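Drallness shared rooms list
December 18, 2023
Subject: Re: desk on casters, and where it should live

On Monday the Ouellet desk wrote:
> Can we settle where the rolling desk goes before the break? I have
> found it parked by the door 2 times since July and had to push it
> back. Also, does anyone know if the long ceiling light is on the
> same switch as the hallway?

The light has its own switch. It's the lower one of the two by the door, and the label fell off a while ago. I'll put a new one on this week.

On the desk, I'd like to leave it on the left side of the room and lock the casters. The floor isn't level in there, and a desk that rolls will roll. Two of the casters came from Komden as replacements and the brake tabs on those are stiff — push down with your heel until they click.

The top is fine for equipment, but please don't leave things on it over the break. The shelf in 2411 has space, and the bins from Verker have lids now. Coil your cables before you put them away.

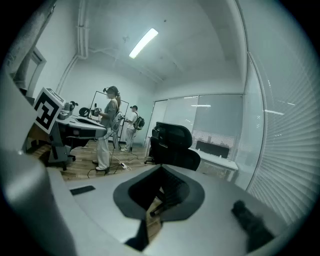
The other thing is the wall with the pipes. Facilities wants to get at it on the first day back, so nothing should be stacked against it, and the tall stand needs to be somewhere a ladder won't hit it. They said they would start at 8 and be out before lunch.

If you want the desk somewhere else, reply to the list before Friday. Otherwise I'll tape the spot on the floor and we can stop moving it.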